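In Defense of the Long Hold

My phone company put me on hold for 166 minutes in June. I know the number because the phone kept a timer going the whole while, in the same cheerful green digits it uses when I talk to my mother-in-law. I had called Ciltel to ask why my bill had gone up by $4. By the end of the second hour I had stopped caring about the four dollars and had become interested in the hold itself, the way people who are stuck in an elevator get interested in elevators.

I would like to say something in favor of it. This will not make me popular.

The hold is out of fashion. Every business that used to keep me waiting now has a better idea. My bank has a chat window. My dentist has a chat window. Vilela, who sold me a washing machine that walks across the floor, has a chat window with a little cartoon seashell in it, and the seashell is named Shelly, and Shelly is so sorry to hear that. Ask Shelly about the washing machine and she will send you an article on how to wash your clothes. Ask again and she will send you the same article, and want to know whether it helped. There is a thumbs up and a thumbs down. I have pressed the thumbs down enough times to wear a groove in the glass, and as far as I can tell it is wired to nothing, like the button at the crosswalk by the post office.

The thing about a chat window is that it answers right away. This is supposed to be its great strength. I have come to think of it as a kind of rudeness. When a person answers you right away, before you have finished your sentence, you know he wasn't listening. You'd been talking to his face while his mouth got ready. Shelly gets ready before I've even typed the word "washing."

The hold, by contrast, makes you a promise. It says that somewhere there is a room, and in the room there is a line, and you are in it. It may be a terrible line. The person at the front of it may be explaining his divorce. But it is moving, and at the end of it sits a human being with a headset and a sandwich, and eventually that human being has to deal with you. I spent 166 minutes believing this and I was right. A woman came on, slightly out of breath, and told me that the four dollars was a paper billing fee. I said I didn't get a paper bill. She said, huh. Then she took it off. The entire conversation took less time than the first verse of the music.

About the music. I know it is bad. It is meant to be bad, or at least it is meant to be nothing, and nothing with a drum machine in it is hard to take for very long. Ciltel's has a saxophone that comes in every so often, plays as though it has just remembered something, and forgets again. What bothers people most, I think, is the break in it, when the music stops and there is a click and your whole body sits up, and it's the recording telling you your call is important. I fell for that every time. I was on my feet twice. But you can't fall for a thing like that unless you still expect someone, and I notice I don't sit up for Shelly.

My real complaint is with the callback. Vustamis, who insure my house, will now offer to keep your place in line and ring you when it's your turn. Everyone I mention this to thinks it is the best invention since the zipper. I took them up on it once, at ten in the morning, and then I carried the phone around with me like an egg. I took it to the basement. I took it into the bathroom and set it on the edge of the sink. I didn't run the vacuum. I didn't go out to get the mail, in case the walk to the mailbox turned out to be the moment. They called at 3:40, while I was saying something through the window to the man who reads the meter, and when I didn't pick up by the third ring they marked my problem as solved. I got an email saying so. It asked how they had done.

That is a hold, too. It has just been let out of the phone and allowed to roam around the house. The old kind at least stayed in one place, in your ear, and you could put it on speaker and get on with something. Over the course of the Ciltel call I descaled the kettle, sorted the drawer with the batteries in it, and read the whole of a booklet about gutters. I called it a wasted afternoon when I told people about it. It was the most useful one I'd had in weeks.

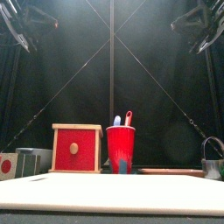
Would I pay to skip the line? I would keep my money, as paying for it only makes the line longer for everyone who didn't, and sooner or later the slow line is made slow on purpose so that the fast one will sell.

Sekberg, where I buy printer ink, already does this. For $19 a year you become a Preferred Caller. I asked the man what I was at the moment and he said, "A caller." He was perfectly nice about it. But you can see where it goes. First there are callers and Preferred Callers, and then there's a level over that with a metal in its name, and at the bottom there's me, with the saxophone, being told that my call is important by a recording that is now, strictly speaking, lying.

I don't want to be sentimental. There are people who can't sit on the phone all afternoon, people with shifts and small children and a boss standing behind them, and for them a long wait is the same as a locked door. Companies know that too, and some of them are counting on it. A fee of four dollars, multiplied by everyone who hangs up at minute twenty, is a very nice business. If Ciltel would hire another roomful of people with headsets and answer in five minutes, I'd cheer. I would write them a letter, and pay the paper fee on it.

But that isn't what's on offer. Nobody has proposed to me that there be more people. What gets proposed is always a way to have fewer of them, and to make me feel that this was my idea. The long hold is what's left of the old arrangement, in which a company that took your money also had to keep someone around to be yelled at. I would sooner wait for her than be taken care of instantly by a seashell.

The washing machine, by the way, is still walking. It has reached the door. I found a number for Vilela at last, in gray type at the bottom of a page about their values, and the recording tells me that wait times are longer than usual. I've got the speaker on. The kettle doesn't need doing again yet, but there's a closet upstairs I have been meaning to look into – and 4000 unread emails, most of them asking how everyone did.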